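Forty Questions and a Kitchen Table

Aug 14, 2018

My sister-in-law sent me a link in April to a thing called the Ondska method. It is a set of 40 questions that couples are supposed to ask each other over a series of evenings, with the phones in another room, and by the end of it you are meant to be closer than you have been in years. She and my brother had done it. She used the word "transformed," and she is a person who does not usually talk like that, so I read the whole page.

I have been married a long time and I have a low opinion of methods. My husband is more open to these things than I am. He read the link over my shoulder and said, "What's the harm?" I could think of several kinds of harm, but I had also been complaining all winter that we only ever talked about the gutters and whose turn it was to call his mother. So we did it.

The rules are strict. One person asks, the other answers, and the one asking may not interrupt or defend themselves. You are supposed to say "Thank you for telling me" after every answer. I want to put on record that I have never in my life felt less thanked than when a man I love said this to me for the ninth time while looking at the sheet to see what came next.

Some of the questions are fine. "What did you think marriage would be like when you were a kid?" got us a good half hour, most of it about his aunt and uncle on Skornusgate, who apparently did not speak at dinner but played cards together every night until one of them died. I had never heard that. I'd happily have spent the evening on it. The method wanted us to move along.

Other questions seem designed to start a fight and then forbid you from having it. "Name a time I let you down and never knew." Well, he named one. It was from 11 years ago, it was about a job I talked him out of taking, and I had a whole lot to say about it. I said "Thank you for telling me" and went and stood in the yard.

The page says this is a breakthrough. I would call it an ordinary grievance that had been doing no harm where it was. Maybe that's wrong. We did talk about it properly some days later, in the car, with plenty of interrupting on both sides, and I'm glad we did. But I don't see why the sheet gets the credit for a conversation we had by breaking all its rules.

What bothers me most is the numbers. The website claims couples who finish report feeling "deeply connected." Who did they ask? The ones who finished, I guess. The ones who quit at question 13 and went to bed angry are not filling out a survey. And the feeling is reported right at the end, when you've just put in all those evenings and would feel silly saying it did nothing. I'd like to hear from the same people two years on.

I brought this up with Pentti Saarela from my walking group, who has been divorced and remarried and has tried more of this stuff than anyone I know. He said he and his first wife did a weekend course, cried, held hands all the way home, and were separated by the next spring. He doesn't blame the course. He also doesn't think it told them anything except that they could both still cry.

My brother and his wife are still doing well, as far as I can see. They also got rid of a terrible upstairs neighbor and she changed to the day shift, both in the same month as the questions. When I pointed this out she said I was being cynical. Could be. I would still bet on the day shift.

We stopped at question 26. There was no decision about it. We had people over one night, then he had a cold, and the sheet went into the drawer with the takeout menus. He says he'd like to finish it sometime. I've told him I'll do it if we can drop the thank-yous, and if I'm allowed to ask a follow-up when he says something interesting about cards.

In the meantime we've been having coffee outside before work when it isn't raining. Mostly we still talk about the gutters.

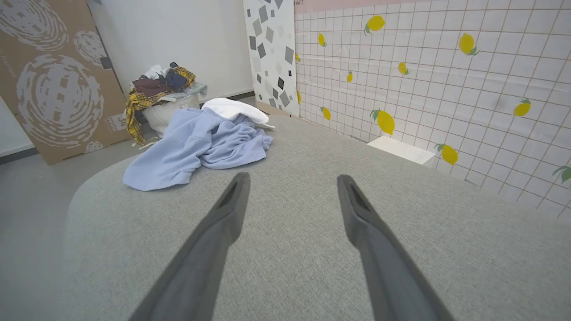

Page 2 of 11

Contact | © 2018, all posts by the author | Back to top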